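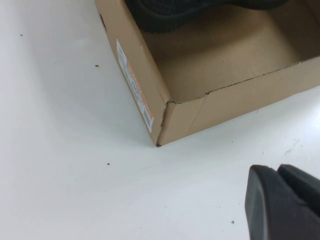
## Chapter 3: How Ants Find Their Way

A worker ant that leaves the nest has to get back to it. Some species follow scent trails laid by other workers. Others forage alone and use the position of the sun, nearby landmarks, or a running record of their own turns and steps.

In June, Frans Stevens marked 300 workers with paint at a nest outside Buneck. He then moved a flat stone that stood beside the entrance. Returning ants searched near the stone's new position before they found the nest.

This chapter covers trail scents first, then sight, then step counting. Review the parts of the antenna in Chapter 2 before you begin.

**Key terms:** forager, landmark, path integration, pheromone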